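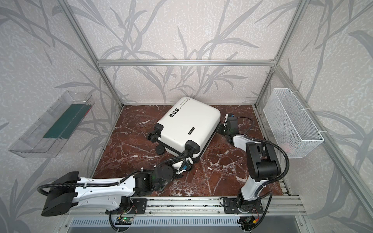 Figure 1. Hard-shell suitcase with four spinner wheels, lying on its side.

Unit 7: Checked Baggage Flow and Mishandling
Course notes, Airport Ground Operations
Instructor: Gangadharan Subramaniam
Revised June 21, 2021

7.1 Scope

This unit covers the movement of a checked bag from the check-in counter to the claim belt. Cabin baggage and cargo are covered in Units 8 and 11. Students should have finished the reading on terminal layout before starting the problems.

7.2 Terms

Originating bag: a bag entering the system at the airport where the passenger begins the trip.
Transfer bag: a bag arriving on one flight and leaving on another.
Mishandled bag: a bag that is delayed, damaged, stolen or lost. In these notes a delayed bag counts as mishandled even if it reaches the passenger the same day.
Early bag: a bag accepted before its makeup position has opened. Early bags are held in a store, usually racks or recirculating lanes.
Makeup: sorting and loading of bags into carts or containers for one departure.

7.3 Stages

An originating bag passes through acceptance, screening, sortation, makeup and loading. A transfer bag skips acceptance but may be screened again, depending on where it came from. Each stage has its own service time and its own queue. Delay builds up mostly in the queues, and a faster conveyor will do little for a system that is short of makeup positions.

Shell type matters mainly at the merge points. Rigid cases slide well and keep their shape, but those with exposed wheels can roll on an inclined belt if they are placed upright. Standard practice is to lay them flat or on a side, wheels trailing. Soft bags with loose straps are placed in tubs. Oversize items leave the main line at acceptance and are carried separately.

7.4 Tag reading

Sortation depends on reading the ten-digit tag number. A laser array reads the printed bar code from several angles. If the read fails, the bag is diverted to a manual coding station, where an operator scans it by hand. Common causes of a failed read are a folded tag, a tag trapped under the bag, and old tags left on the handle – the last is the easiest to prevent at the counter.

7.5 Worked case: Nerkport

The data come from a class project by Vittoria Amato and Dong-hyun Song. During one operating day in October, Nerkport handled 3,218 checked bags, of which 428 were transfer bags. Two of the transfer bags missed their flights.

Transfer share: 428 / 3,218 = 13.3 percent
Transfer miss rate: 2 / 428 = 0.47 percent, or 4.7 per thousand

The miss rate is taken over transfer bags only. Dividing by all bags gives 0.6 per thousand, a figure that should not be compared with the first. State the denominator in every answer.

One day is also a small sample. A single late inbound flight can change the result, and the project report gives no confidence interval.

7.6 Problems

1. Find the number of originating bags at Nerkport on the day studied. Assume every bag not listed as transfer is originating.
2. Testport has one manual coding station. Explain what happens to the queue when bags arrive faster than the operator can code them.
3. List the records needed to separate a loading error from a late inbound flight.

Written answers go to Demetrius Ferreira before the Unit 8 lecture.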